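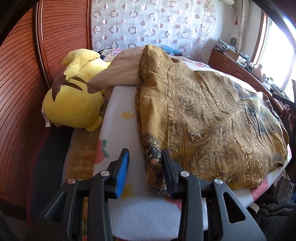 Progress report: Sumeo guitar technique course, second reporting period
Prepared by Analyn Soriano for the Laaksonen fund

Work since the last report has gone mainly into the right-hand units. The left-hand material was finished in the first period and has only had small corrections.

Lessons

The plan was for 100 short lessons by the end of the grant. At the time of writing 71 are recorded, edited and available to learners. A further 16 are recorded but still need their tablature checked against the playing. The rest are written in outline.

The unit on muting took longer than the plan allowed. We had first treated palm muting and left-hand muting as one topic, and the trial group found that confusing. Learners could keep the low strings quiet while playing on them, but the noise came back as soon as they crossed to the top three. We split the unit in two and recorded the second half again with a cleaner amplifier setting and then with gain, so that the difference can be heard. The old version has been taken down.

The hybrid picking unit is complete apart from the last study. It starts with pick and middle finger on adjacent strings, moves on to skipped strings, and brings in the ring finger at lesson six. Several learners asked for the ring finger to come in later. We have left it where it is but added two slower exercises before it.

Tablature and audio

All tablature is now made in Grama. Moving the older files across was slow work, as bends and slides did not carry over and had to be entered by hand. Finger markings for the picking hand are now shown in every lesson, which was a condition of the grant.

Each study has a backing track at three speeds. The slowest tracks for the triplet studies were hard to follow with drums alone, so we added a plain click underneath. The same may be needed for the sixteenth-note studies.

Use of the course

There were 2643 lesson views in the period. Most were in the first two units, as expected. The alternate picking lessons are the most often repeated, and the rhythm reading lessons the least. We think the reading lessons are too long and intend to cut each into two parts.

The trial group has met online once a month, at 7 pm. Attendance dropped in December and has since recovered to around the earlier level. Players send in a recording before each meeting and get written comments on timing, tone and excess movement in the picking hand. The comments take more time than we budgeted for - close to a full day each month.

Spending

Recording and editing are within budget. The fee to Irovano for hosting went up on renewal, and we have covered this from the travel line, which has hardly been used. We would like the fund's agreement to move what remains of travel to the written comments described above.

Next period

Check the tablature for the recorded lessons and release them.
Record the last hybrid picking study.
Divide the rhythm reading lessons.
Begin the unit on string skipping at higher speeds, starting with the two-string patterns.
Send the fund a revised budget once the change to the travel line has been agreed.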